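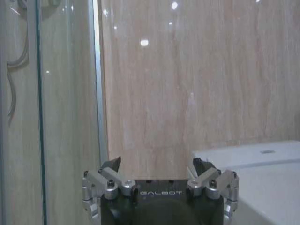
Glossy wall panel, beige and pale pink marble look. Smudges show up in the middle.

Quick clean for a small bathroom: shiny walls, electric toilet seat
Print this page | E-mail to a friend
Reading time: 3 min

Got 17 minutes? Enough. Start high, finish on the floor.

WALLS
Dry microfiber first, top to bottom. Then a damp one, drop of dish soap in warm water. No vinegar if it's real stone, it etches. Not sure what you have? Stick to soap. Buff dry right away or you get streaks. Check from the side with the lights on, smears hide when you look straight at them.

GLASS
Squeegee, then a wipe along the metal trim. I use the Lemow one, any will do.

TOILET
Turn the seat off at the outlet before you start. Wring the cloth out well. Never spray the control panel, spray the cloth. Go over the buttons lightly, then the lid, then down around the base. Cotton swab for the gap where the side arm meets the seat.

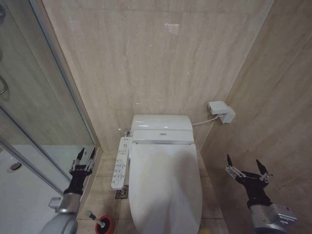 Bidet toilet with the controls on the left. Floor drain tucked in next to the base.

Cable and water fitting: wipe, dont pull. Look for drips while your down there.

FLOOR
Lift hair out of both drains, the one by the toilet and the one in the shower. Rinse the grate, scrub with an old toothbrush. Mop toward the door. Leave the door open 7 minutes, then power back on.

Grout gone gray? Separate job, see the Trultard paste page.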